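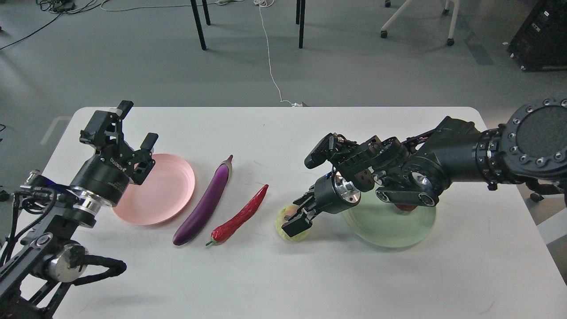 7 min read

Cell notebook, Ratunen table, May 9, 2020

Arms both back up. Left one has its cables re-dressed and the gripper reseated, right one has the wrist camera tightened and recalibrated. Writing this while the slow cycle runs, so order is whatever comes to me.

Where it was this morning: left arm faulting on the last joint before the gripper, same as yesterday's log. Always on the way in toward the middle of the table, never on the way back out. Fundum calls it "following error, wrist" and stops both arms, which is right but annoying, as you lose the good arm too. Cleared it, ran it, faulted. Cleared it, ran it with the speed knocked down, faulted later. Cleared it, ran it with nothing on the table, faulted in the same place. So not load.

Powered off, moved the wrist by hand. Free most of the way then a soft springy drag near the end of travel. Springy = cable, crunchy = bearing, that's been the rule so far and it held. The bundle had been tied too short at the lower link, probably by me in the winter. Every time the wrist rolled over it was pulling on its own harness.

What I did, left arm:

– power off at the cabinet, not only the e-stop. The e-stop leaves the logic supply up and last time a connector came off live we spent an afternoon on it
– cut every tie from the wrist down to the lower link. Left the ones at the base
– let the bundle hang and ran the wrist end to end by hand, both directions, watching where the slack wanted to go
– re-ran it as a loop on the outside of the arm, past the round joint cap, then down to the table
– velcro at the joints, zip ties only on the straight bits. Tails cut flush, one of them opened my thumb last time
– rolled the wrist end to end again before powering. No drag

It looks worse than it did. Big loose loop. Leave it loose please. If it offends you, put a sleeve on it, don't shorten it.

One wire in the old bundle had a shiny flat spot where it had been rubbing on the link. Jacket not through. Wrapped it and turned it to face outward. Need to look again next week and if the flat spot has grown, swap the whole harness. Spare is in the Adeleke drawer, the bottom one that sticks, marked LEFT but it fits either side if you flip the strain relief.

Gripper, left. Took it off while I was there. Coupling screws not all at the same tightness, one I could turn with fingers. Cleaned the faces with a dry wipe, no solvent, put it back with the printed side where it was before (matters – the cable exit is keyed but not very well, you can force it half a turn out and it will screw down happily and then the fingers are upside down as far as Fundum knows). Went round the screws crosswise, a little each, then again. Paint pen across the heads so we can see if they walk.

Homed the fingers after. Full open, full closed, full open. Parks open now, which is what we want at start of cycle. Closed position was off before and I think that was just the wobble in the coupling, didnt have to touch the offset.

Right arm. Nothing wrong with the arm. Camera on the wrist had tipped. Not by much, I couldn't see it by eye, but picks were landing short and always toward the near side, and that's a camera that nodded. Bracket screws had backed out. Same treatment, blue threadlock this time, paint pen. Thin wires off the back of the camera get a bit of slack and one tie, no more. They were pulled tight as a string before and I suspect that was what levered the bracket in the first place.

Recal after. Notes for whoever does it next, the sheet on the wall is out of date:

Clear the table first, everything. The toy food goes in the tub. Wipe the table down. Board goes flat in the middle, taped at the corners. Park the left arm fully back or its shadow lands on the board and the corner finder gets silly. Lights as normal, blinds down. Start the routine from Fundum, not from the old script. The old script still runs and still says OK at the end and writes to a file that nothing reads any more. I deleted the shortcut. If somebody wants it back talk to me first.

Took 60 poses. It asks for fewer by default, I've been going over the default since Chibuzor compared the two and the extra ones help in the far corners. Threw out 5 where the board was half out of view. Residual came out fine, number is in the log, better than the last one we kept.

Then table height. Do this every time the camera has been touched, even if you think it doesn't matter. Closed fingers, come down slow on the bare surface, paper strip under, stop when the paper drags. Near side, far side, left, right. Far side was low compared to the rest, same as always. The table isn't flat or the floor isn't. I shimmed a leg in the spring and it helped and then somebody moved the table to get at a socket. Tape marks on the floor are there for a reason! Re-shimmed, re-taped.

Trial run, afternoon. Plates down, pink on the left and light green on the right, eggplant and red chili pepper laid out between them. Right arm does the little round fruit, which is the one I wanted to see, being the worst of the set. It's round and smooth and small and the fingers are flat, so any error sideways and it squirts out. First few tries by hand jog to check the approach, then let it go on its own.

Settings I ended on for the round one:

– approach from straight above, no tilt. The tilt was left over from the long items
– slow down for the last bit of the descent, then a short dwell before closing. Without the dwell the arm is still settling and the first finger to touch shoves the fruit
– grip force one notch up from the soft preset. Two notches up and the fingers flex and it pops upward
– lift slow, then normal speed

The eggplant wants the fingers across the body, near the middle, not up by the cap. The chili is fine anywhere except the tip. Angle matters more than position for both of those, and when they lie parallel and close together the open fingers are too wide to go between without nudging the neighbor. Two options: open less on approach (set per item in Fundum, there's a field for it) or just don't lay them so close. I've set the opening and also asked everybody to leave a hand's width. Belt and suspenders.

Reach. Right arm hangs over the green plate when it's working this side, so if the plate is the target the elbow has to go somewhere first. Path is ok, I watched it several times with my hand on the stop. But don't move the green plate any further back. The planner will find a way and it's an ugly way, elbow goes high and the wrist camera gets close to the upper link. Put a pencil tick on the table for the plate rim.

Cycle counter on the right arm was at 900 since last grease when I started. Interval on the Allumthorpe sheet is longer than that but did it anyway with the covers off being half the work. Small amount. Wiped what came out, old stuff was gray not black, no grit. Belts and pulleys looked ok, tension by thumb, both sides feel alike. Reset the counter. Wrote it on the tape on the cabinet too as the counter has been lost before on a Fundum update.

Flange bolts at the base of the right arm checked with the wrench, all clicked with no movement. Left base same. 

Things still open

Left wrist LED. Blue at idle, ok. It went out for a moment during homing and came back. No fault in the log. Might be normal, I never watched it before. If anyone remembers what it does on a clean start, write it here.

Floor cables. The heap on the left by the table is one chair wheel away from a bad day. Wants a cover strip or wants to go overhead. I measured for a strip and then didn't write the length down, so measure agian. The white one that runs across the floor to the table, same story, please step over it and don't coil it up while the cell is on.

Finger pads. Adeleke sells a ribbed rubber pad that should fit. Order one set, try on the right only, compare on the round fruit. If it's better do both. If it needs a longer screw then we don't have the screw.

Stop button on the left side is stiff. Works. Tested it from motion at slow speed and again at normal, arms stop and hold. Stiff though. Cleaner first, then swap.

Shift handover: Chibuzor Iyamu has the cell tomorrow, keys in the usual place. Start-up as normal except jog the left wrist end to end at slow speed before the first cycle and WATCH THE LOOP. If it catches anything at all, the corner of the gripper, the table edge, whatever, stop and re-tie it and note it here. Don't raise the following error limit to get rid of the fault. I know the field is right there.

Slow cycle has been going for roughly an hour now while I typed this, no faults on the left. One miss on the right, round fruit, rolled off toward the pepper. Dwell was still on the old value in the copied program. Fixed in the copy, saved as ratunen_slow_b. The other one is the bad one, haven't deleted it yet.

Later – another miss, eggplant, closed on the cap. That's placement, I put it down backwards.

Paint pen is nearly dry, get another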